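Ticket 4000: Label sheets print shifted after Flenlow update
Product: Flenlow label module
Status: Closed 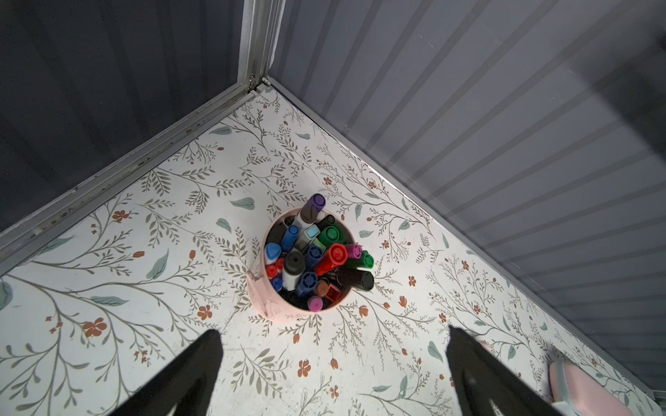 Reply from Plilov support: please send the template name and the printer driver version. Does the shift show up on the first row of labels, or only further down the sheet?

Customer update
Template is Pundach 105, the one we use for the marker and pen cups in the art room. Driver is the one that came with the printer. The first row is fine. By row 13 the text sits on the line between two labels. Plain documents print where they should.

Plilov support, 31/08/2018
The update turned on "Fit to page" for all saved templates. It shrinks the sheet slightly and the error adds up row by row. Steps to try:

Open Print Setup and set scaling to None.
Set the paper size to Letter. It may have gone back to A4.
Save the template under a new name.
Print 2 test sheets on plain paper and hold them against a label sheet.

Customer update
Scaling was on. Paper size was already Letter. Test sheets line up now except for the left margin, which is a hair too wide.

Plilov support
Lower the left offset in the template by one step and save again. A fix for the scaling default is planned for the October release.

Customer update
Offset changed, all rows line up. OK to close.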